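チケット:共有プリンタ 両面印刷で2枚目以降が白紙
状態:対応中 → 保留 → 解決(経過観察)
起票 8/16/26
場所:Judthorpe分室 2階
機器:Dostitz製 複合機(給紙カセット2段)
優先度:中

起票内容
両面で出すと2枚目から真っ白。片面なら出る。PCからもUSBメモリからも同じ。エラー表示なし、トナー残量は十分と出てる。午後に配る資料なので早めにお願いします。

経過1
リモートで管理画面見た。ジョブ履歴は全部「正常終了」。白紙も正常終了あつかい。カウンタは進んでる。ファームは最新の一つ前。
とりあえず電源落として30秒待って入れ直してもらう。変わらず。
カセット1→2に切り替え。変わらず。
資料は片面で出してもらった。急ぎ分はこれで逃げる。

経過2
ドライバ疑い。Hồの汎用ドライバに差し替え、テスト印刷8ページ、両面。1枚目は表裏OK、2枚目から白。ドライバじゃなさそう。
USBメモリ直でも出るんだから最初からわかる話だった。順番まちがえた。
コピー機能で両面も試してもらう。こっちは全ページ出る。
→ エンジン側(感光体、転写まわり)はたぶん無罪。印刷データの展開か、メモリか。

経過3
現地入り。2階の丸テーブルにノートPC置かせてもらって作業。机と複合機の間でLANケーブルが届かず、倉庫から長いの借りた。
設定シート出力(片面)。気になった点だけ。
・両面時の画像処理モードが「高速」になってる。他拠点は「標準」
・節電移行 90秒。短い
・スプール先が内蔵メモリのみ、ストレージ側は無効
10月の定期点検のときの控えと突き合わせたら、当時は「標準」でスプールも有効。いつ誰が変えたのか履歴に残ってない。設定変更ログの保持が短すぎ、これは別チケットで。

「標準」に戻して両面テスト、3枚目まで出た。4枚目から白。進歩はした。
スプールを有効にしようとすると「ストレージを確認してください」で弾かれる。ストレージの認識が不安定ぽい。カバー開けて差し直すか、業者を呼ぶか。保守契約の範囲がわからないのでZedachに問い合わせ中、返事待ち。
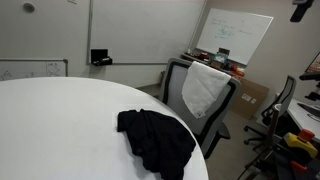

Zedachサポートからの返信では、ストレージの差し直しは利用者側でやっても保守対象から外れないとのこと。ただし主電源を切ってからコンセントも抜き、しばらく置いてから触ってほしい、作業後に初期化を聞かれても一度目は「いいえ」を選んでほしい、「はい」にすると宛先表が消える、という話だった。あと、同じ症状でメモリ側の不良だった例もあるので、直らなければ自己診断の結果を送ってくれ、と。

経過4
宛先表のバックアップ先に取る。管理画面から書き出し、42件。CSVで保存、文字化けなし。FAXの短縮は別ファイルなので忘れずに。(前にこれで怒られた)
主電源OFF、コンセント抜き、待つ。
背面カバー外し。ネジ2本。コネクタの根元が半分浮いてた。爪がかかってない。押し込んだらカチッといった。
埃すこし。エアダスターで軽く。
カバー戻して電源入れる。起動がいつもより長い、5分近くかかった。途中で初期化確認が出たので「いいえ」。二度目は出ず。

経過5
スプール有効化、今度は通った。
両面テスト8ページ → 全部出た
両面 30ページ → 全部出た
両面+ステープル → OK
USBメモリから両面 → OK
PC 3台から同時投げ → 順番に出る、白紙なし
コピー、スキャン送信も確認。宛先表は42件のまま。

原因(推定)
ストレージのコネクタ浮き → 認識落ち → 展開用の領域が内蔵メモリだけになり、両面で足りなくなって白紙。片面とコピーは使う量が少ないので通ってた、と思われる。Zedachには未確認。
「高速」モードは別口で誰かが触ったものか、認識落ちで既定値に戻ったのか不明。
白紙でも正常終了になるのは仕様なのか、これもDostitz側に聞く。仕様だとしたら監視で拾えないので困る。

やったこと まとめ
・コネクタ差し直し
・画像処理モード 高速→標準
・スプール有効
・節電移行は90秒のまま。朝の立ち上がりが遅いと言われてるが今回は触らず
・ドライバはHồの汎用を外して元に戻した。1台だけ残ってるかもしれない、要確認

残件
・自己診断の結果をZedachへ送付(異常なしだけど念のため)
・設定変更ログの保持期間、別チケットで
・他拠点の同型機のコネクタ確認。次の定期点検と一緒でいいと思う
・予備のLANケーブル、長いやつを2階に常備したい。借りた分は倉庫に返却ずみ
・白紙で出た紙は裏紙箱に入れてもらった。カウンタ料金に乗るかどうかは請求書が来てから確認

追記
起票者から連絡、翌日も両面で問題なしとのこと。一度だけ紙づまりがあったがカセット2の紙の入れすぎ。上限線まで減らして解消、本件とは無関係。
1台残ってた汎用ドライバも削除した。
解決に変更。再発したらこのチケットに続けて書いてください、新規で立てなくて大丈夫でず。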